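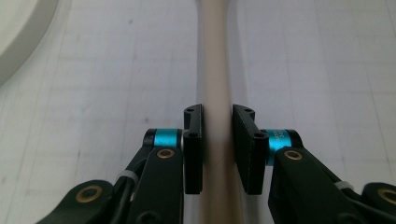 Clerari 数据说明

概述

Clerari 是一个用手持夹爪采集的双手操作数据集,任务围绕厨房用具展开:抓取长柄餐具、双手换握、调整朝向、挂到带钩的立架上。数据用于研究一个具体问题:夹持细长物体时,腕部视角和头部视角各自对策略的贡献有多大。仓库内包含原始轨迹、对齐后的训练片段、评测脚本和一份基线权重。

维护者:Parvaneh Arabzadeh。问题请提交到 issue,邮件回复较慢。

研究动机

细长的柄在腕部画面里只占很窄的一条,夹爪闭合前几厘米的位置误差就足以让指垫从柄的一侧滑过去。我们在前一个项目 Rudia 里只用了头部视角,策略能把夹爪带到柄的附近,但闭合时机不稳定,经常提前。加入腕部视角以后闭合时机有改善,但双手换握时又出现新的失败:一只手已经松开,另一只手还没有夹紧。Clerari 主要针对后一种情况采集。

采集方式

操作者双手各持一个夹爪,坐在桌前完成任务,不使用遥操作。每个夹爪有一路腕部相机,另有一路头部视角相机。三路视频按硬件时间戳对齐,夹爪开合度与视频同步记录。夹爪位姿由视觉惯性里程计给出,漂移较大的片段在清洗阶段已删除。

每段录制从双手张开、物体静止开始,到物体释放、双手离开工作区为止。操作者没有收到速度方面的要求,所以片段长短差别较大,训练时请不要按固定长度截断。

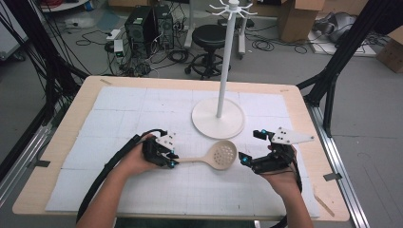

任务分为以下 3 类:

grasp:单手夹住柄的末端或中段,抬起后保持。
handover:一只手夹住柄,另一只手接过,换握后朝向需要与目标一致。
hang:换握之后把用具挂到立架的钩上。

handover 的标注最细。每个片段标出四个时刻:第一只手夹紧、第二只手接触、第二只手夹紧、第一只手松开。标注由 2 人独立完成,相差超过 3 帧的由 Parvaneh 复核。复核前后的版本都保留在 labels_raw 目录下,想研究标注噪声的可以直接用。

目录结构

raw/ 原始视频和传感器日志,按录制批次存放
clips/ 清洗并对齐后的片段
labels/ 最终标注,JSON 格式
labels_raw/ 复核前的标注
calib/ 各相机内参,以及相机到夹爪坐标系的外参
eval/ 评测脚本与配置
ckpt/ 基线权重

批次编号为 14 的录制更换过右手夹爪的指垫,外参重新标定过,读取时请使用 calib 下同编号的文件。用错外参不会报错,但末端位置会有固定偏移。

基线

基线模型沿用 Akbari 的网络结构,输入为三路图像和夹爪开合度,输出为双手相对位姿增量和开合指令。视觉编码器在三路之间不共享权重。我们试过共享权重的版本,grasp 没有明显差别,handover 变差,原因还没有查清。

评测在实机上进行,每个设置执行 40 次。物体初始朝向由脚本随机给出,人工摆放。判定标准写在 eval/criteria.txt 里,其中 hang 要求松开之后物体仍留在钩上,碰到钩但掉落按失败处理。

从消融结果看,去掉腕部视角后,grasp 和 handover 都明显下降,失败集中在闭合阶段。去掉头部视角后,grasp 基本不受影响,hang 下降最多,主要表现为找不到钩的位置。两种视角在 handover 中都需要:接近阶段依赖头部视角,接触之后依赖腕部视角。完整数值见 eval/results.csv。

已知问题

一、浅色物体放在浅色垫面上时,头部视角对比度偏低,自动分割会漏掉柄的一部分。clips 中没有提供分割结果,需要的话建议自行生成并抽查。

二、夹爪连杆在腕部画面下方形成固定遮挡。训练时我们没有裁掉这一区域,裁掉后结果略差,可能是因为连杆姿态本身带有开合信息。

三、八月录制的部分片段丢失了左腕的惯性数据,相应字段为空,加载脚本默认跳过。

四、物体种类有限,材质以硬质为主。用这份数据训练的策略不应直接用于软质或易碎物体。

使用方法

先运行 eval/check_data.py 检查文件完整性,再用 eval/train.yaml 中的配置训练。显存不足时可以减小批大小,不建议降低腕部图像分辨率,柄在低分辨率下容易与背景混在一起。

如果只需要 Rudia 格式的数据,可以运行 eval/to_rudia.py 转换。转换后会丢掉四个时刻的标注,只保留每只手的开合序列。

许可与隐私

数据仅供研究使用。头部视角会拍到操作者的手和前臂,录制前均已取得书面同意。片段不含音频。发布前逐段检查过画面,含有人脸的片段已移除。如发现遗漏,请在 issue 中注明片段编号,确认后会在下一版本中删除。

更新记录

当前版本补充了 hang 的失败片段,修正了 handover 中左右手标签颠倒的问题。旧版权重与新标注不兼容,请重新下载 ckpt。下一版计划加入在 Londora 工作台上录制的片段,用来测试更换桌面高度后的泛化情况,标注格式不变。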